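The tidy table rule, and other things worth writing down
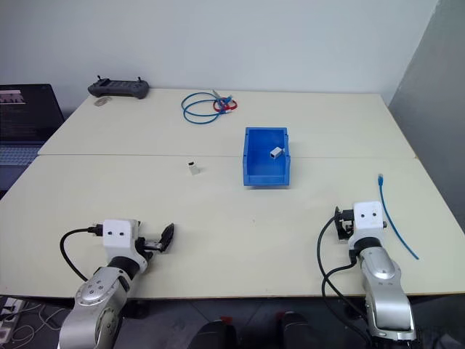
I'd asked the safety lead at Medesix for an hour and she gave me most of an afternoon, with a very long coffee in the middle. She looks after the house rules for small robot arms at the Mendoza site, and I wanted to know how anyone gets people to follow them.

"Short ones get followed," she told me. The first rulebook, inherited from Prorkano, ran to 85 pages. "I don't think I ever met a person who'd finished it!" Hers fits on two sides of paper.

Number one is about reach. Hands stay out whenever the arms are live, even if a part has rolled away and you could grab it in a second – especially then, she says. Number two is cables. Anything powering an arm gets routed behind it, and gets checked at the start of every shift.

I asked about speed, as I'd heard people grumble. She laughed. New routines run slow for the first 400 cycles, and yes, that's dull to watch. "They want it to be 40. I've heard every argument."

We argued a bit over the logbook (I think paper's had its day, she doesn't). Theirs is up to entry 3327 and she reads the near misses out at the monthly meeting, her own included.

The next revision is due in May. She's adding a line about who's allowed to restart after a stop, and she's still fighting over the wording.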